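3.2 Suturing task and pad preparation

Reading time: 14 min

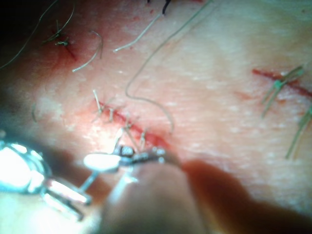

Each participant closed a set of short incisions with simple interrupted stitches. The pads came from one supplier, Burkora, and were kept at room temperature before use. One of us (Y.S.) cut the incisions with a fresh blade for each pad, following a paper template, and checked the depth with a probe. Pads with a torn lower layer were thrown out.

Participants were told to space the stitches evenly and to bring the edges together without bunching them. They could cut the tails to any length they liked. We did not ask them to clear away loose thread, and most left it on the pad until the end of the session.

Figure 3. Skin-like surface with three short incisions at different stages of stitching. The central incision is held by four stitches. It is a thin line at its upper-left end and wider and slightly raised at its lower-right end.

Spacing and edge contact were scored separately for each incision, and edge contact was judged between stitches as well as at them. A cut that looks closed at one end can still lose points at the other - two raters, K.M. and B.D., often disagreed on this in the pilot, so the wording was changed in March.

We use cookies to improve your experience on this site. Accept / Manage settings

In all, 119 pads were scored. The time limit was 600 seconds per pad. Stitches not yet tied when the time ran out were counted as incomplete, and loose thread was recorded but carried no penalty.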